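Kameo working group – simulation methods
Minutes, September meeting
Present: Khang Thái (chair), Aarne Keskinen (notes)

1. Previous actions
The asset license question with Kokkonen is closed. Khang has moved the Bridden logs to the shared drive.

2. Reset randomization in the simulated cell
Aarne reported on the Eton run. The old protocol started every episode from a single arm pose, and the policy learned the approach path as a fixed motion. The new protocol draws the start pose from a bounded joint range and keeps the table and pedestal fixed. The run produced 1,318 episodes. Khang asked that the bounds be written into the config file – at present they exist only in the script.

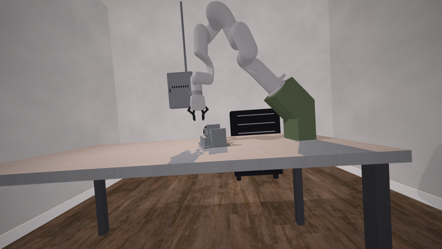 Simulated cell, both views: arm on the green pedestal, gray device on the tabletop.

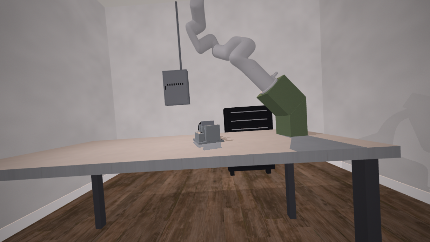 Khang asked how episodes are rejected when the sampled pose puts the arm in collision with the table. Aarne replied that the collision check runs before the first control step, and a failed pose is redrawn up to four times before the seed is dropped and logged.

Khang noted that dropped seeds bias the set toward high start poses. Agreed to report the drop count next to the success rate in all tables.

3. Evaluation
Two held-out seed lists will be used, one per protocol. Lighting and textures stay as they are for this round. Aarne prefers to score on final device contact only; Khang wants time to contact as well. Left open.

4. Actions
KT – draft the evaluation section.
AK – move pose bounds to config, add drop count to the logger, rerun the baseline with the old protocol.

Meeting closed at 11:40.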